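Associations › Cercle de cuisine de Jorkcombe › Comptes rendus

Rechercher sur le site Tapez un mot-clé OK

Compte rendu de la réunion du 2018-06-27

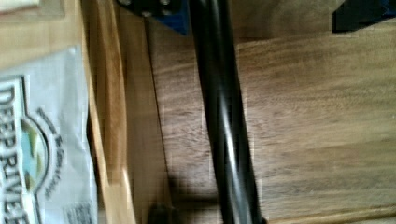
Bon, c'est moi qui tiens le stylo cette fois, alors ne m'en voulez pas si ça part un peu dans tous les sens. J'ai pris mes notes sur le dos d'une recette de clafoutis et il y a deux ou trois mots que je n'arrive plus à relire.

Présents : Rocío Lozano (qui animait), Refugio Tlapale, moi-même et la bande habituelle du mercredi. On a commencé à 18 h passées parce que la clé de la salle était chez quelqu'un d'autre, comme d'habitude.

1. Le compte rendu précédent

Adopté. Refugio m'a fait corriger une chose : ses haricots noirs avaient trempé toute une nuit, pas deux heures. C'est noté, Refugio, pardon !

2. Le repas de juillet

Gros morceau de la soirée. Nous avons 41 inscrits, donc on ferme la liste, sauf désistement. Rocío voulait une grande paella, et je dois dire que j'étais pour, mais on s'est vite heurtés au problème du feu : le brûleur que nous prête la salle Negussie ne chauffe bien qu'au milieu, et avec un plat aussi large on aurait du riz cru sur les bords. On a longuement parlé de deux plats plus petits, puis d'un riz au four, puis (je ne sais plus comment) de la meilleure façon de nettoyer les moules, alors qu'il n'y a pas de moules au menu.

Finalement, on part sur l'épaule de porc en cuisson lente, effilochée, avec les haricots de Refugio et une salade de chou bien acide. La viande se fait la veille, chacun chez soi, et on réchauffe sur place dans le jus. Rocío insiste pour qu'on garde tout le gras à part et qu'on en remette une cuillère au dernier moment. J'ai goûté chez elle et je vote pour les yeux fermés.

Pour le dessert, pas d'accord complet. Les abricots seront là, c'est sûr, mais tarte ou compote ? Je défends la tarte — pâte sablée, un peu de poudre d'amande au fond pour boire le jus — et Refugio trouve que découper des tartes pour tout ce monde, c'est l'enfer. On tranchera par courriel avant la fin de la semaine.

3. Les sous

Il reste 566 euros en caisse après l'achat des grands faitouts chez Grirnon. Le devis de l'épicerie Jondora pour juillet (viande, haricots secs, choux, farine, beurre) est de 151 euros, boissons non comprises. Accepté sans discussion, ce qui doit être une première. La participation reste à 6 euros par personne. J'avais proposé de la monter un peu et on m'a gentiment envoyée promener.

4. Le cahier de recettes

Là, il faut qu'on s'y mette sérieusement. J'ai reçu beaucoup de textes, merci, mais certains disent « de la farine, comme d'habitude » ou « cuire jusqu'à ce que ce soit bon », et moi je veux bien, mais mon neveu qui apprend à cuisiner ne s'en sortira jamais ! On s'est donc mis d'accord sur les grammes partout, avec la cuillère à soupe tolérée pour les épices. Rocío relit les plats salés, je prends les desserts et les confitures. Refugio nous promet sa sauce aux piments secs par écrit, avec les étapes dans l'ordre cette fois.

Petit débat sur les recettes de famille : est-ce qu'on met le nom de la grand-mère ou celui de la personne qui l'envoie ? Les deux, si vous voulez bien.

5. Divers

— Les couteaux de la cuisine ne coupent plus rien. Apportez les vôtres, enroulés dans un torchon, jusqu'à ce qu'on les fasse aiguiser.

— Le levain commun se porte bien, il a passé dix jours chez moi et il sent la pomme verte. Qui le prend pendant mes vacances ? Il faut le nourrir tous les deux jours s'il reste au frigo, plus souvent s'il fait chaud sur le plan de travail.

— Quelqu'un a oublié un moule à kouglof, en terre, très beau. Il est dans le placard du haut.

— Refugio aimerait une soirée tamales à l'automne. Moi aussi, et j'ai déjà demandé où trouver les feuilles de maïs.

À faire d'ici la prochaine fois : Rocío confirme la commande chez Jondora, Refugio met les haricots de côté, j'envoie le message pour le dessert et je réserve la salle Negussie pour la veille au soir.

Fin de séance vers 20 h 30, puis il restait du gâteau au citron et on a encore parlé une bonne heure.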